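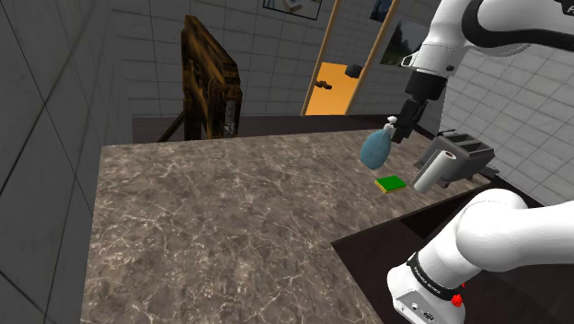

Frøydis Kvam wrote back to our last report that it was a pleasure to read and that she still could not tell whether the dictionary had got any longer. Fair enough. It has. The Kakberg dialect word list stood at 2226 entries when she asked, and it now stands at 2238, which she will notice is a gain of twelve.

The twelve need some explaining. We took in 70 new words over the period and lost 58 old ones, most of them on the same long evening in March when we finally compared the two card indexes. The elder index, kept in shoeboxes at Hudow, turned out to have been copied from the younger one, with spelling mistakes, and had then been treated for decades as a separate source. So a good number of words we had proudly listed as "attested twice" were attested once and misspelt once. They have been merged. Three spellings were so attractive that there was an argument about keeping them, and I lost it.

Recordings

The grant paid for us to go through the old tapes from the Yip farms. There are 436 of them and all have now been played from end to end, including the ones that are mainly a clock. Copies are on two separate drives, in two separate buildings, as your conditions require. The tapes themselves are back in their cabinet, in order, with new labels.

What is on them is better than we promised you. The speakers were asked about haymaking and mostly answered about their neighbours, so we have eleven verbs for walking off in a huff and only two for raking. There is also a fine set of weather words, among them one for rain that stops as soon as you have gone indoors. I had heard my grandmother use it and had assumed she made it up.

Sound quality is poor on the early reels. We have marked doubtful words with a query in the list and have left them out of the printed version for now.

Printing

Dimier sent a second quote for the printed edition. It is higher than the first, the paper is thinner, and the covering letter thanks us for our patience. We have asked for a third on the understanding that it should move in the other direction. If it doesn't, we would like your permission to print the short edition (A to K, plus the weather) and hold the rest over to the next stage. The files are ready either way, apart from S, which is never ready.

Where we are behind

The pronunciation guide was due with this report and is not attached. The draft exists. Two of our readers disagree about a vowel, they come from opposite sides of the same river, and each has now recorded the other saying it wrongly. We plan to print both versions with a note.

The schools pack is also late – my fault entirely, as I put it off to do the tapes. The worksheets are written and the answer key is half done.

Money

Spending is within the budget on every line except postage, where we are over by the cost of sending the proofs to Hudow twice. Travel is underspent, and we ask to move part of it to cover the vowel, meaning a day's recording on each bank. The full sheet goes to Frøydis separately, with receipts.

Next report will cover S.

Bendik Holmgren
Kakberg word list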